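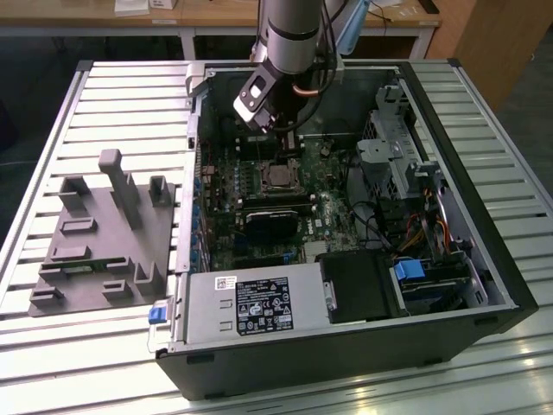

Replacing thermal paste in an older desktop tower

Last revised 23/07/2026 by Archie Jardine

Shut the machine down, switch off at the wall and pull the power cord. Hold the power button in for a few seconds to drain what is left. Lay the tower on its side and take off the side panel so the board faces up.

Touch bare metal on the case before reaching in, and again each time you come back to the bench. Move loose cables away from the socket. On many Dell towers the heatsink sits under a plastic shroud, which comes off first.

Removing the heatsink
Old paste grips. Run the machine for a few minutes before shutdown to soften it, then loosen the screws in a cross pattern, a turn or so at a time. Twist the heatsink slightly before lifting. A straight pull can bring the processor out with it and bend pins.

Cleaning
Leave the processor clamped in its socket while you wipe the metal lid. Use isopropyl alcohol, 90 percent or stronger, on a lint-free cloth. Put the alcohol on the cloth - never pour it on the chip. Wipe from the edges toward the middle and change to a clean patch often. A gray film means there is still paste in the surface. Coffee filters work if you are out of cloths; paper towels shed. Clean the base of the heatsink the same way.

New paste
One pea-sized dot in the center of the lid. Seat the heatsink straight down and tighten the screws in the same cross pattern. If you have to lift it again, clean both faces and start over.

Before closing up
Reconnect the fan lead. Check that no wire touches the fan blades and that the memory is still latched. Leave the power supply shut; it has no parts you need to service.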